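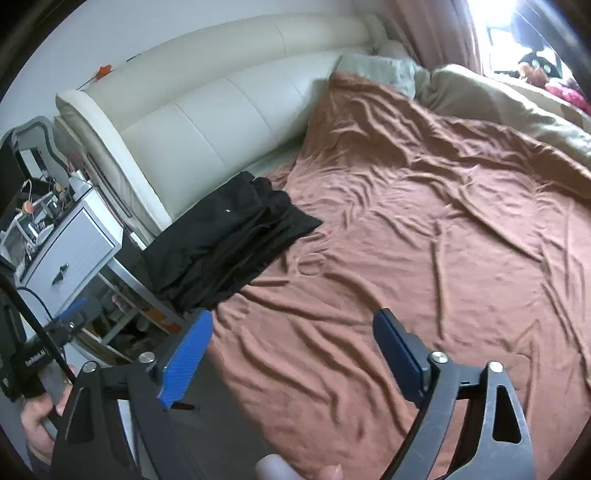

Bedroom Care 1: Making an Occupied Room Ready
Course handout, Unit 5
September – Prurkness Home Support Training
Reading time: 3 minutes

Read this before Friday's practical at the Mudthorpe house. Bring flat shoes and your checklist. Allow 30 minutes for a full bed and 17 for a straighten only.

Order of work

Open the curtain first, then the window if the client agrees. Clear the bed before you touch the bedding. Clothing left on a bed is not assumed to be laundry. A black garment folded near the headboard may be tomorrow's outfit, so ask. If the client is out, refold it and put it on the chair. Do not put it in a drawer.

Strip back one layer at a time. Blankets go over the foot of the bed or on a clean surface, never on the floor.

Straightening a soft blanket

Plush and fleece-type blankets hold creases in the middle, where people sit. Pulling from one corner only moves the folds across. Stand at the side, take the edge in both hands a shoulder width apart, lift and let it settle. Do the far side next. Smooth what is left with the flat of the hand, working from the centre out. Check that the sheet is covered at the headboard end – a strip of sheet showing there usually means the blanket has slid toward the foot.

Pillows go on last. Sit them on top of the blanket or under it, whichever the client prefers, and write the preference in the room book.

Padded headboards

Dust collects along curved seams and behind the top roll. Use the soft brush, top to bottom. No sprays on pale colours unless the care label has been read. Ornaments and small things tucked along the top stay where the client keeps them. Lift, dust, replace.

The Tran notes on upholstery are in the course folder, with the Skokik fabric chart. The chart is out of date on velour.

For Friday

Practise the two-handed lift at home on any double bed.

Prurkness Home Support Training – office extension 1908 – Back to top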